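Feb walk-through, room 619, Upadhyay building. Done by Lucyna Kołodziej, February 21, 2018. Driseck form, comments typed up after.

- [x] Door clear, closes on its own
- [x] Extinguisher – tag good thru November
- [ ] Exit light. Flickers. Second time I've written this up
- [x] First aid box stocked (low on small bandages)
- [ ] Floor – tape lifting by the door, trip hazard, redo

**Wall and panel**

Ribbed metal wall checked end to end by hand, no sharp edges I could find. Rail along the top is tight. Gray board stands upright, pushed on it, no wobble. Edge of the square opening felt smooth. Need a note on file saying who signs off if the board gets swaped out, Gedora or us.

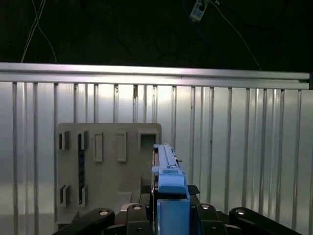

Hanging cables above the rail need tying back before next visit. Asked for clips in November, still waiting. Lighting up there is poor too, bring a flashlight, I had to borrow one.

**Still open**

- [ ] Exit light – Vutell has the work order
- [ ] Cable clips, pack of 6
- [ ] Floor tape, three strips or so
- [ ] Label the breaker, the old one fell off and somebody stuck it on teh wrong door

Recheck in three weeks. Pass w/ comments. Keys back at front desk.

L.K.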